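# Set up a custom 404 page on a Clistico site

When a visitor follows a dead link, Clistico shows a gray default page with no menu and no way back. Replacing it takes a few minutes, and you don't need a plugin.

## Before you start

You need admin access and version 2 or later of the Fekete theme. Older versions ignore the error template.

1. Go to **Pages > Add New** and name the page "Not found".
2. Set the slug to `not-found`. Don't add it to the menu.
3. Write a short message. Two sentences is plenty.
4. Add the search block and links to your main sections.

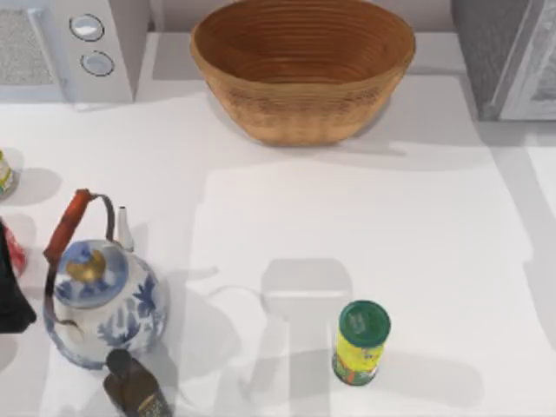 Keep the page light. Bots hit missing addresses all day, and each hit loads whatever you put there. Mine weighs 117 KB, down from 192 KB before I took out the recent posts block.

## Assign the page

Open **Settings > Routing** and find "Error template". Pick your new page from the list and save. If the list is empty, the page is still a draft.

Then open the file `routes.conf` and check for this line:

```
error_404 = /not-found
status = 404
```

The second line matters. Without it the server answers with a normal 200 code, and search engines may index your error page.

## Test it

Type a made-up address after your domain. You should see the new page. Open the network tab in your browser and confirm the status is 404. If you still get the old page, clear the Clistico cache and reload.

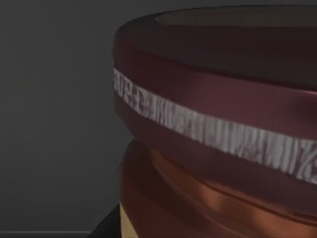 Sverre Brekke wrote that clearing the cache did nothing on his Istlow hosting until he also purged the server cache from the control panel. I've since tried that on a test account there, and he's right. The button is under **Performance**, and the purge can take a minute to go through.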